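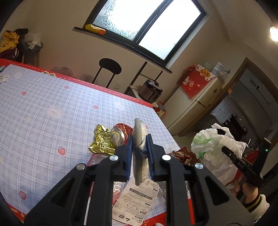
Table clearing with the hand grippers. Gray pad in the jaws, gold wrapper and crushed can still to go.

August 1, 2022

She's a shift lead at Nadell, the home cleaning outfit in Nurdale, and she asked me to leave her name off. Fine. We talked in the van between two jobs, her eating, me writing on my knee, so forgive the gaps.

Quick background. Nadell has 29 cleaners. Since December part of their paid time goes to what the office calls Rana, which is cleaning done with a gripper in each hand instead of fingers. A camera on each one records. The recordings go to Roline, the company building the machine that's supposed to do some of this by itself one day. So far they have sent in 3,567 clips.

First question, the obvious one. Is she training her replacement?

"Everybody's brother-in-law asks me that." Long chew. "I don't know. Some days I think yes. Then I watch what the machine does with a wet rag and I think I'll make it to my pension."

She has seen it run once, at a demo in the Roline building. It picked up a cup. It put down the cup. "Very nice with the cup," she says.

What changed first was speed. A table she would clear without thinking, wrappers in one hand, cloth in the other, now takes up to 20 minutes if it's a bad one. You can't pinch. You can't feel if a thing is sliding. Foil is the worst, she says, it's so light you can't tell whether you have it until you lift. Cans are okay once they're squashed, as long as you come at them from the right side.

"You find out how much your thumb was doing. I never gave my thumb any credit."

And the tablecloths! The plastic-y ones move with you. You go for a bit of trash and the whole cloth comes along. She has learned to come down from straight above and go slow, and she teaches the new people that before anything else.
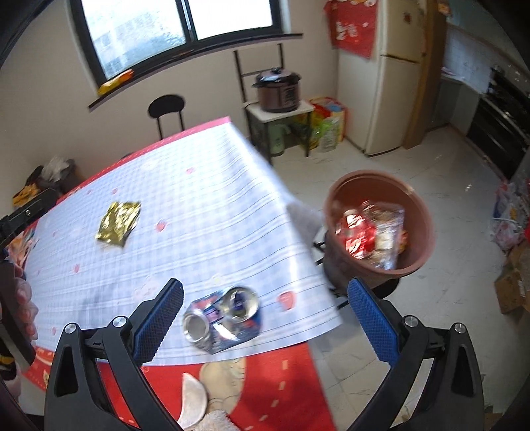
Open the jaws wide, wider than you think, then close late. That's her other rule. New people close early and shove the thing across the table, and then they chase it. She doesn't tell them off for it. The office wants the misses kept in too, which she found strange at the start. "All my life in this job, if you drop something you hope the customer's in the other room. Now they say great, keep it."

I asked about money. Recording hours pay the same as cleaning hours plus a small bonus for every 1,000 clips the team gets through, split between everyone. She thinks the split is wrong. Somebody doing kitchens gets the same as somebody doing a nice empty hallway. She has said so, twice, in writing. No answer yet as of this week.

Then wrists. Nobody warned them about that, she says. The grippers aren't heavy for five minutes. They are heavy for a morning. Some of the older cleaners stopped after the first month and went back to regular rounds only, which they were allowed to do, and she fought for that to stay in the agreement. "It has to be a choice. If it stops being a choice I'm out, and I told them."

Customers? Mixed. They sign a form before anyone records in the house. A few said no. One man wanted to try it himself and spent ages on a bottle cap, happy as a kid.

What does she miss, on recording days? Talking, mostly. The cleaners used to chat all the way trough a job. Now it's quiet, you're concentrating, two people bent over one table like surgeons. "I get home and I've said maybe ten words. My husband likes it."

And does she like any of it? She had to think. She likes that someone finally asked how the work is done. An engineer sat with her for a whole afternoon and wanted to know why she does the big trash first and crumbs last, and wich hand, and why that hand. No manager had ever asked.

Whether that's worth anything in a few years she couldn't say. Her phone went, next customer was home early, and she was already folding up the sandwich paper. I got out at the corner.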